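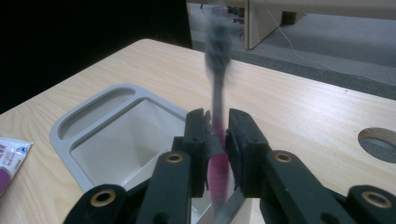
El cepillo rosa sobre la mesa de madera clara.

Cuadernos > Casa > Baño

Tiempo de lectura: 4 minutos

16 de julio de 2018

Inventario del baño, segunda sesión. La primera la dejé a medias con el armario de las medicinas, que está cerrado y etiquetado, y no pienso volver a abrirlo este mes. Quedaban los artículos de higiene: cepillos, recambios, peines, tubos empezados. Los he ido trabajando en la mesa por tener mejor luz y una superficie lisa.

Cepillo rosa. Mango de un rosa tirando a magenta, cuello grisáceo más estrecho, cabezal oscuro. Lo clasifico como cepillo de repaso, para juntas y grifería, y sale del vaso de diario. El vaso de diario queda con dos plazas y no se amplía. Me he fijado en que todos los cepillos acaban teniendo el mismo defecto de almacenaje: se guardan de pie, con el agua escurriendo hacia el mango, y el fondo del vaso cría una película blanquecina que luego hay que rascar. He perforado el fondo del vaso viejo con broca de 4 mm, tres agujeros, y lo he apoyado en una rejilla. Mañana veré si drena.

El mueble bajo del lavabo es un Villalobos de los que venían con la casa. Ancho interior útil, 70 cm. Fondo, 348 mm medidos desde el canto de la puerta hasta el panel trasero, aunque el sifón se come buena parte en el centro. En la práctica son dos huecos laterales y un pasillo inútil. Compré en Zinport dos cajas de 291 mm de largo, que entran en profundidad con holgura suficiente para meter los dedos por detrás. La de la izquierda lleva lo de limpieza. La de la derecha, lo de aseo. En altura no hay nada que objetar.

El separador interior ha dado más guerra. Lo pedí a Storeta con un ancho nominal de 182 mm y mide eso, pero la caja se estrecha hacia la base y el separador se queda atravesado a media altura. He lijado las esquinas inferiores con grano 120 hasta que ha bajado. El polvillo del plástico se pega a todo. Convendría haberlo hecho en el patio.

Reparto final de la caja derecha, de delante hacia atrás: pasta, hilo, recambios, tijeras, corta­úñas, y al fondo lo que se usa una vez al trimestre. Los cepillos de repaso van aparte, en la caja de limpieza, con una vuelta de cinta blanca en el mango. El rosa no se confunde con ninguno de los de uso diario, pero la cinta se la pongo igual. La norma es para todos o no sirve.

Las etiquetas las he impreso con la Tonero. La cinta de 12 mm sigue dejando un margen excesivo a la izquierda que no hay manera de quitar desde el menú. He recortado a mano. En la tapa de limpieza pone SUPERFICIES y en la otra BOCA Y UÑAS, que no es elegante pero no admite interpretaciones. Anselmo Sepúlveda me recomendó en su día usar códigos de color en lugar de texto. Lo probé en la despensa y a los quince días ya no recordaba si el verde era legumbre o conserva.

Descartes de hoy: dos peines con púas rotas, un tubo de crema sin fecha legible, un cortaúñas con el muelle vencido, tapones sueltos que no corresponden a nada. Los tapones los he probado uno por uno en todos los envases antes de tirarlos. Ha sido tiempo perdido.

Pendiente: la junta de silicona del lavabo, que amarillea en la esquina derecha. Primero cepillo y bicarbonato, y si no cede, retirar y sellar de nuevo. También falta atornillar la bisagra superior, que tiene juego y hace que la puerta roce con el zócalo al cerrar. Los tornillos originales son de 3,5 × 16 y en la caja de tornillería solo me quedan de 20, que asomarían por el otro lado.

He terminado a las siete y cuarto. La mesa la he pasado con un paño húmedo y después otro seco, siguiendo la veta.

Comentarios

Finn Reuter
Para la bisagra, palillo y cola blanca en el agujero, y reutilizas los de 16. Lo dejas secar una noche.

Marisa
¿La rejilla del vaso es metálica? A mí la mía se me oxidó en un verano y dejó cerco.

Anselmo Sepúlveda
Los códigos de color funcionan si cuelgas la leyenda dentro de la puerta. Te lo dije entonces.

Marisa
Lo de probar los tapones también lo he hecho yo. Me encajó uno, pero era de un champú que ya no uso.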